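Section 4. Setting Up the Bench for Use

Before starting this section, the frame of the Jeddale bench should be fully assembled as described in Section 3, with all eight frame bolts finger-tight. Do not tighten them with the wrench until you reach step 6 of section 4.1. Bolts tightened too early pull the frame out of square, and the height crank will be stiff for as long as the bench stays that way.

You will need the long hex key from the hardware bag, a spirit level, a tape measure, a Phillips screwdriver, and a second person for section 4.2. The top weighs 70 pounds.

4.1 Placing and leveling the frame

1. Choose a hard, flat floor. Carpet is acceptable if the pile is short, but check the level again after the first week.

2. Leave at least two feet of clear space on the side where you will stand and a hand's width behind the bench. The crank can be fitted on the left or the right. Decide now, and leave room to turn it.

3. Turn all four feet in as far as they will go.

4. Lay the level across the two front rails. Turn out the foot at the low end until the bubble is centered. Repeat across the back rails, then from front to back on each side.

5. Push down on each corner in turn. If the frame rocks, turn out the foot that lifts and go back to step 4.

6. Tighten the frame bolts with the hex key, working diagonally from corner to corner. Go around twice. On the second round the bolts should take no more than a quarter turn.

7. Check the level one last time and lock each foot with its nut.

Note: On floors that slope toward a drain, the feet may not have enough travel. Use the tall feet (sold separately) and do not stack washers or wood blocks under the standard ones.

4.2 Fitting the top

1. Lay the top face down on a blanket or on the flattened carton. The threaded inserts should be facing up. Check that none of them is filled with packing dust, and blow them out if needed.

2. Press the four felt pads onto the upper brackets of the frame.

3. With one person at each end, turn the top over and lower it onto the brackets. The edge with the routed groove goes to the back.

4. Slide the top until the overhang is equal left and right. Measure this, as it is hard to judge by eye.

5. Start all the top screws by hand from underneath before driving any of them. If a screw will not start, shift the top slightly and try again.

6. Drive the screws until the washers stop turning. Do not use an impact driver.

CAUTION: Keep fingers out of the space between the top and the brackets while lowering. Agree beforehand on who will call the movement.

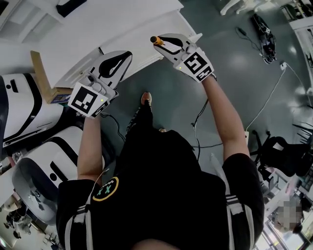 The holes in the upper brackets are slots, so the top can move a little with changes in humidity. This is intended. If you hear a faint creak from the top in winter, back each screw off by a quarter turn. If the creak continues, look at the felt pads, which sometimes fold over during fitting.

4.3 Fitting the crank

1. Pull the plastic plug from the gearbox on the side you chose in section 4.1. Leave the other plug in place.

2. Push the crank shaft in until it clicks. Tug on it to make sure it is held.

3. Fold out the handle and turn it clockwise. The top should rise evenly. Counterclockwise lowers it.

4. Run the bench all the way up and all the way down once with nothing on it. Stop if you feel a hard spot. The most common cause is a frame bolt that was missed in step 6 of section 4.1.

5. Fold the handle under the top when it is not in use.

CAUTION: The bench does not stop by itself when something is in the way. Before lowering it, look underneath for stools, bins, and children.

The gearbox is greased at the factory for 2,000 turns of the crank. After that, add grease through the nipple on the underside. One squeeze of the small tube is enough, and any excess should be wiped off. Use the Zirken grease supplied or any lithium grease of the same grade. Do not use spray oil, which thins the grease already inside and lets it run down the leg.

4.4 Setting the working height

There is no single right height for a bench. It depends on who is using it and what kind of work is being done, and it is worth changing several times a day if the work changes.

For general assembly and packing, stand in the shoes you normally work in, let your upper arms hang, and bend your elbows to a right angle. Measure from the floor to the underside of your forearm. Set the top slightly below this measurement.

For fine work such as soldering, watch repair, or threading small parts, set the top higher, so that your forearms can rest on it. For heavy work such as planing or pressing, set it lower, so that you can put your weight behind the tool.

Remember to allow for the height of the work. A vise or a deep tray raises your hands well above the top, and the bench should come down by the same amount.

Signs that the top is too low for the job:

Sore lower back by midday
Neck bent for long periods
Leaning in to see small parts

Signs that the top is too high:

Raised shoulders
Elbows held away from the body
Pressure marks on the forearms from the edge
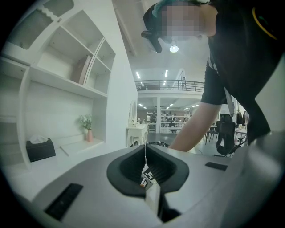 Fig. 2. Person bending forward.

If two people of different heights share the bench, set it for the taller one and give the shorter one a standing platform. Going the other way puts the strain on the taller person's back. Where the bench changes hands only at the end of a shift, mark each person's height on the leg with the adhesive arrows from the hardware bag. The arrows peel off cleanly in the first few months. After that they may need a little warm soapy water.

4.5 Lighting

The lamp rail clips into the routed groove at the back edge and accepts the Fivis bench lamp or any lamp with the same foot.

1. Clip the rail in from the left and slide it along until it is centered.

2. Hang the lamp so the light reaches the work from the side opposite your writing hand. This keeps the shadow of your hand off the work.

3. Route the cord through the two clips under the top and leave enough slack for the bench to rise to full height. Raise it once and watch the cord as you do.

Do not fit a lamp brighter than 3,000 lumens. A stronger one gives harsh reflections from metal parts and from the finish of the top.

4.6 Loading

The greatest load on the top is 287 pounds, spread evenly. Do not sit or stand on the bench. Heavy items such as a vise or a grinder belong directly over a leg. If you mount a vise, use through bolts with large washers and keep them clear of the crossbar.

Lower the bench fully before moving it, take everything off the top, and lift it by the frame. Lifting by the top puts the whole weight of the legs on the inserts.

4.7 First-week check

After a week of normal use:

Retighten the frame bolts.
Check the level in both directions.
Check that the lock nuts on the feet have not backed off.
Look for metal dust under the gearbox. A light trace is normal. If there is more, stop using the crank and contact Başaran service.

Record the date of the check on the card at the back of this guide. Service may ask for it if you make a warranty claim.

Section revised 27th February. Text by Ingegerd Moen, checked by Nevzat Tekin. Continue with Section 5, Drawers and Accessories.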